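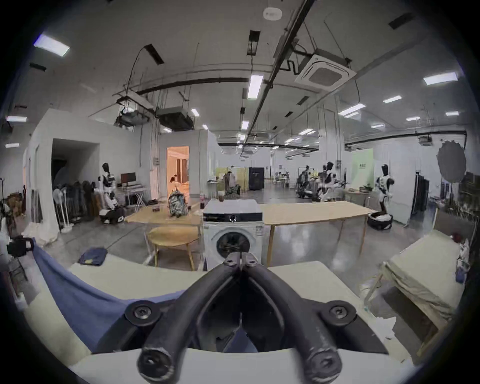
The training floor at Dovia, with the washer up front and four of the humanoids farther back. (Photo: Mireille Rolland)

Dovia is shopping again, and this time the list is mostly boring stuff

October 20, 2024

I went over to Dovia expecting to write about robots, and I came home with a notebook full of table prices. I'm not complaining! The company is putting together its equipment budget for next year, and Thérèse Cloutier, who runs purchasing, let me sit at her desk for most of a morning while she moved lines up and down a spreadsheet.

The big question is whether to add more humanoids. There are four of them standing around the floor in the picture, white and black, and a couple of black mobile bases too. Cloutier told me the robots get all the attention at budget time and then the laundry corner eats the money. Hinges, hoses, door seals, clothes (so many clothes), and the hand-held grippers that people use to show the machines how a chore is done. They go through those faster than anybody planned for.

So the draft I saw has 30 new hand-held grippers on it, and no new humanoids until March at the earliest. The grippers would come from Cleltine, which has quoted $1267 apiece with spare fingers included. Cloutier wanted a second quote from Clodden, and she had one, but it didn't include the fingers and the delivery date kept sliding, so that one's in a folder now.

Then there's the household stuff. Edin Hoxha looks after the floor itself, and he has a wish list that reads like somebody moving into a first apartment. He wants three more washing machines, different brands if he can get them, with at least one top loader in the bunch. The white front loader they use now is fine, he says, but a robot that has only ever met one kind of door is going to have a bad day in a stranger's house. He also wants another low table, more racks for clothes, and a real bed to go with the padded stuff they already have. I asked what the whole household pile would cost and he said he'd set aside $2000 for everything except the washers, secondhand where possible. He's pretty proud of his secondhand finds, and I heard about several of them.

The part I didn't expect to care about was the floor space. They have a long open room with desks running off toward the back, and every table that goes in has to leave room for a mobile base to turn. Hoxha has been marking out the new laundry area with tape and then rolling a base through it to see what it bumps. The tape plan was on its third version when I was there. If the extra washers come, they'll need water and a drain on that side too, and the plumbing quote wasn't in yet. Cloutier has a blank cell for it, colored orange, and she kept scrolling past it and sighing.

They did talk about leasing the next humanoids instead of buying them. I got the feeling Hoxha likes that idea and Cloutier is not sold. A lease looks nice in the first year, she said, and then you find out what you pay for a scratched shoulder panel. She's asking two suppliers for repair terms in writing before it goes any further.

The budget goes to the owners next month. If the grippers get approved, the first boxes should land at the Chisholm building, where the company keeps its spares, and get handed out from there. I've asked to come back once the new washers are plumbed in, and Hoxha said sure, bring laundry. I might!

Comments (3)

Hélène Lapointe
We priced hand-held grippers at my work last spring and the fingers were the thing that killed us. Get the spares in the contract, not just on the quote.

Colleen Arsenault
Please put a dryer on that list too. Lint traps are harder than doors, ask anyone with kids.

Edin Hoxha
@Colleen dryer is on version four of the tape plan, fingers crossed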